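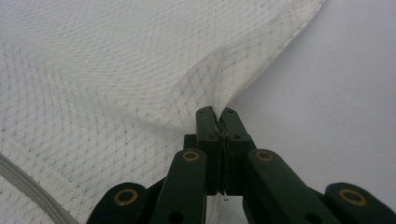
Subject: Re: [mending] white mesh bags, which closing is better?

Hello all,

thank you for the answers in June. I quote the message I want to reply to:

> I have 13 mesh bags to renew for our guest rooms. The old ones from Ornemell had a cord and the cord always comes out. Would you take a zipper or a cord again? And do you wash the fabric before you sew? Mine is thin and I am afraid it will pull out of shape.

I would take the zipper. With the cord you must sew a channel, and on thin white mesh the channel makes a hard ring after some months. I made 11 bags with a cord and 12 with a zipper, and the second group is still in use – only one needed a new slider. 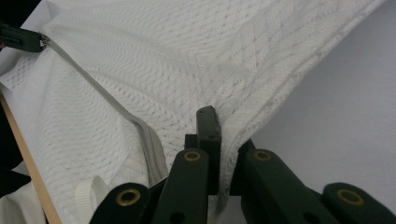

For the color I prefer light gray on white, it does not show dirt so early. The pull can be dark, then you find it quickly in a full machine. Please close the zipper before washing, and fold the pull flat.

About the fabric: yes, wash it first, at a low temperature, and do not hang it from one corner. Mesh with an open pattern goes long in one direction and the rows become curved. I lay it on a towel and move it gently with my hands until the edge is straight again. Then I cut.

My fabric is the Bawa quality, article 1436 in the Flaveveo shop. The Umau mesh is cheaper, but for me it was too stiff, and the needle left holes that one could see.

One question from my side: which stitch do you use along the zipper tape? My zigzag makes small waves, also with less pressure on the foot.

With kind regards from the laundry room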